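Last updated: 31/12/2018

OK so I finally walked the whole old rail trail from Fistomville to Rerkberg and I have to tell somebody. Thread!

2/ I split it over five days in July, which is slow, and I'd go slower next time. The first stretch leaves from behind the Fistomville feed store and there's no sign. Just go past the water tower and keep left.

3/ The milepost at the start says 1258. That's the old railroad numbering, counted from some terminal way out east. I love that they kept it. You walk all day and the number barely moves.

4/ Blackberries. So many blackberries between the second bridge and the Ki river crossing. I had purple hands until supper (and a purple map, sorry map).

5/ The Ki crossing is the part everyone asks me about. Yes, it's high. Yes, there are railings now. The deck hums when the wind comes up the valley and I stood there way longer than I planned to.
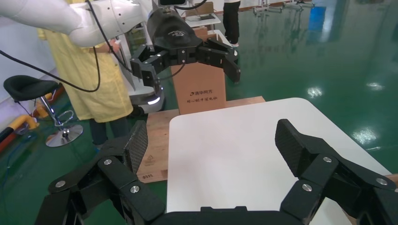 6/ After the river it climbs, but it's a train kind of climb, so gentle you only feel it in your calves the next morning. The top is 2665 feet. There's a bench up there and a tap with really good water - fill everything you've got, the next one is in town.

7/ Three tunnels on the way down! Bring a real flashlight, your phone won't cut it in the long one. It curves in the middle and for a minute you can't see either end. I sang. The echo is fantastic.

8/ Rerkberg still has its depot, with the green ticket window and everything. The bakery across the street does a cheese roll the size of a shoe. I had two and then took the bus back.

9/ Next year I want to do it the other way around, in fall, when the maples by the tunnels turn. If you've done it in October tell me what the nights are like up top

Comments

trailmix_mo: We did it in October, bring the warm bag. Frost on the bench both mornings.

pdxwalker: is the long tunnel ok with a dog?

oldspurline: My grandfather worked that line. Glad the mileposts are still up.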